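搬来 Cikstead 以后，那几箱线一直没拆。十一月雨多，出不了门，我花了两个晚上把它们过了一遍，记一下怎么分的，省得明年又从头来。

先说来源。一部分是以前修音响攒下的，一部分是 Nusrat Virk 回国前留给我的，她原来做模型铁路，信号灯和道岔用的线都在里面。还有一包是在 Gredutix 清仓时买的，44 块，当时觉得便宜，回来一看多半是短线，最长的也就到手肘。

分法试过两种。第一次按颜色分，分完很好看，用的时候很不方便，要一根带插头的线，得把每种颜色都翻一遍。这次改成按两端的接头分：两头都带插头的一袋，一头带插头一头裸线的一袋，纯裸线另放。袋子上用油性笔写长度，颜色不管。

绝缘皮发硬的，弯一下有裂纹就扔。接头发绿的也扔，以前我会拿砂纸磨一磨留着，后来接触不良查了半天，就是这种线惹的事。扔之前先把还能用的插头壳剪下来，放进小铁盒，这东西单买不划算。

Ruaridh Purves 建议我把线都绕成八字，再用魔术贴扎上。粗线我照做了，细线没有，太费时间，对折两次塞进袋子也能找到。魔术贴用的是 Wudier 的，59 块一卷，剪成小段够用很久。 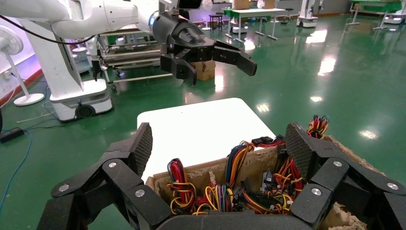 最费工夫的是最后一个纸箱。箱口早就撕烂了，一边的瓦楞纸都起了层，我本来想先换箱子，后来觉得反正要清空，就没换。里面红的、黄的、蓝的、绿的细线绞成一团，硬拽只会越拽越紧。我的办法是先找接头，像中间靠上露出箱沿的那个黑色多针插头，带着红线，从它往下顺，顺到哪儿卡住就先停，换旁边一根再来。彩色细线那几束尽量整束取，不要一根一根抽。

剩下解不开的疙瘩不多，找个地方剪断，按裸线处理。短于一拃的也不留了。

袋子现在放在书架最下面一层，下次添线之前先去那里找。音响那边还缺一根长的，等 Hauksdóttir 到货再说，家里确实没有合适的。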